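Firm's "11-minute table" pitch leaves plenty of questions on the counter

Plistell, the kitchen goods seller that has spent the spring telling households they own too much, has moved on to telling them where to put it. Its new guide, released in June under the name Trotine, promises that a family can bring a cluttered work surface back under control in 11 minutes a day. The guide is free for now. The storage trays it keeps mentioning are not.

The idea is simple enough. Pick one surface. Put a cutting board in front and a row of the things you use behind it. Anything small goes into something round and shallow, so it doesn't roll off and get lost behind the stove. At the end of the day the board is cleared and the row stays where it is.

That last part is where people who cook may raise an eyebrow. A row of bowls and boxes at the back of the counter is what many of us already have, and most of us call it the mess.

A pink-red round piece on the work surface, and the wider setup with the cutting board in front and a bowl and wooden box in the row behind.

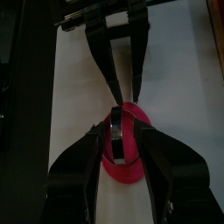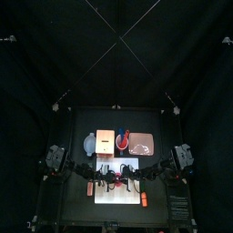
Plistell says it tried the method in 60 homes before putting it in print, and that people saved an average of 20 minutes a week hunting for small items. Asked how the time was measured, the company said households filled in their own diaries. It did not say how many finished them, or whether anyone was asked a second time after the newness wore off.

Reinhold Wendt, who ran the housewares floor at Hagedorn until he retired, has read the guide twice and is not sold. "You can put a roll of tape in a dish. Fine, I do that too," he said. "Then the dish is full of tape and batteries and a key to something, and you need another dish. They sell dishes, so I guess that works out for them."

Wendt did have a kind word for the section on cutting boards, which tells readers to leave the board out instead of sliding it behind the toaster. He has done it that way for years and says it keeps him from chopping onions on a plate.

The rest of the guide is thinner. There is a page on labels, a page on drawers that mostly sends you back to the page on labels, and nothing at all about kitchens with only one short stretch of counter. Renters will notice that. So will anybody with kids, who get two sentences near the end.

Flulano, a rival that sells a similar set of trays, has called the 11-minute claim "a stretch" - though it has its own guide coming and can hardly be called neutral.

Plistell says 767 people have signed up for the daily reminders so far. It plans to start charging for those once the trial period ends, and has not set a price.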